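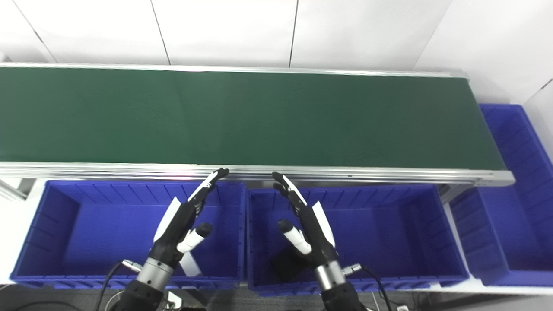
2023-01-16
Hesix sorting kit, trial at Pitulby, second entry

Picking up from the first entry. The belt is level now. The foot at the table end was backed out a couple of turns too far, and the lock nut had been hiding it. Belt tracking looked fine after that and I have left the tension screws alone.

The quote came in from Buvgate, who handle Hesix in this region: 3685 for the belt, frame, bins and control software, arms and end effectors priced separately. Shipping is extra. Spare belts are not listed at all and I have written to ask. The quote is good through July.

Software install took 29 minutes from a clean machine, most of it the download. The setup wizard asks for the belt length twice, in different units, and does not check that the two agree. I typed the same number both times and the pick point landed well past where it should have been. Corrected in the config file by hand. Whoever does the next install, look at the second entry before you save.

Belt speed is set as a percentage. The manual has a table that turns it into distance per second, but the table is for the older motor. Using 40 percent for everything below unless noted.

Picks with the square test blocks, the ones with the hole through the middle: 59 attempts this morning. Misses were mostly on blocks placed near the far rail. The near side gave very little trouble. I did not change lighting or speed during the run, so position is the first thing to look at. Log is in the shared folder under araujo_belt, same naming as the Araújo trial so the old scripts will read it. 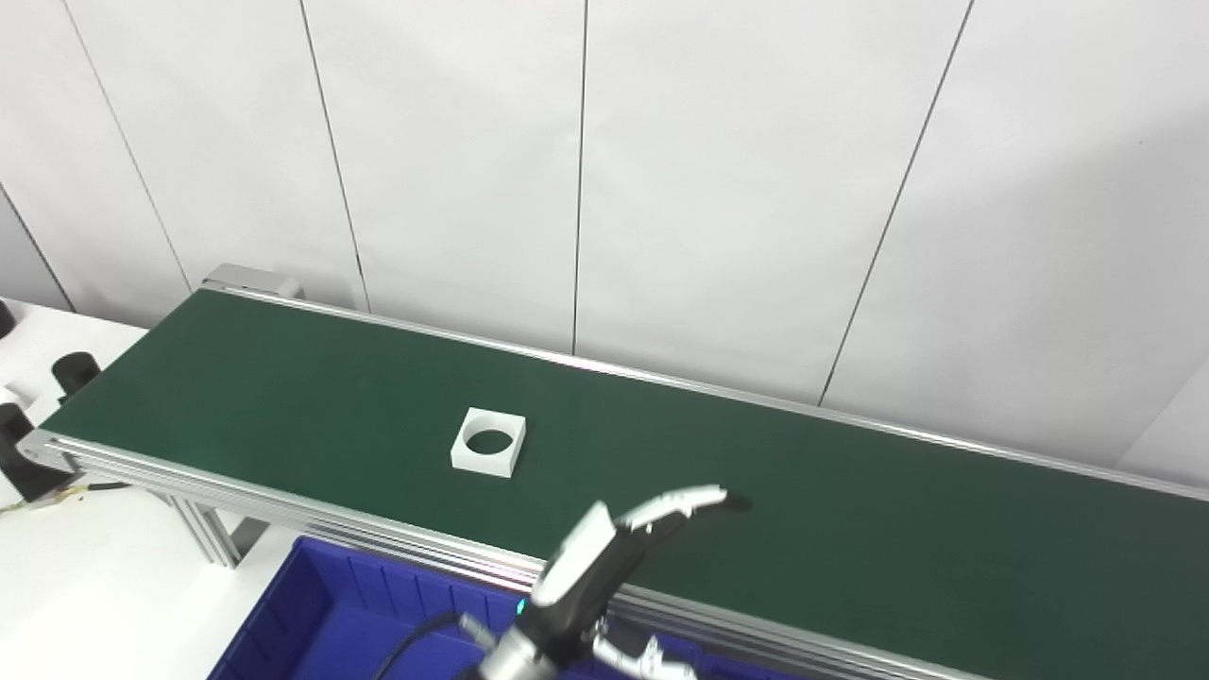 Can the kit pick from a moving belt, or does it have to stop first?
It can do either. The default recipe stops the belt for each pick. Tracking mode is a separate setting in the recipe editor and needs the belt encoder enabled.

Tried tracking mode after lunch. The encoder page would not save until I restarted the controller, then it held. At 40 percent it ran fine for short batches. At 60 it was late on every pick by a steady amount, which looks like a fixed delay we could take out with the offset field. Not done yet.

Cable routing needs work. The clips in the kit are for a thinner cable than ours and they pop off when the wrist turns all the way over. Using hook and loop straps until we get the larger size.

Bins are fine. They stack, they fit against the frame, and the drop positions in the recipe matched where we put them once the belt length was fixed. 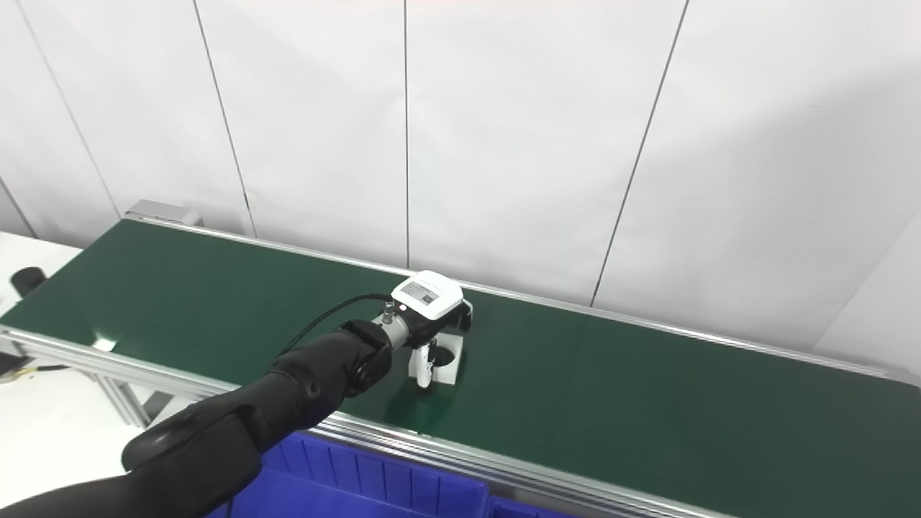 Arm over the belt, fingers pointed down.

Left to do:
- offset for tracking mode, then repeat at 60 percent
- far rail misses: rerun with the camera calibration redone
- ask Buvgate for the speed table for the current motor
- larger cable clips
- reply from Hesix on the units problem, ticket is open

Manual is back on the shelf over the bench. The page on emergency stop wiring is marked, please leave the marker in.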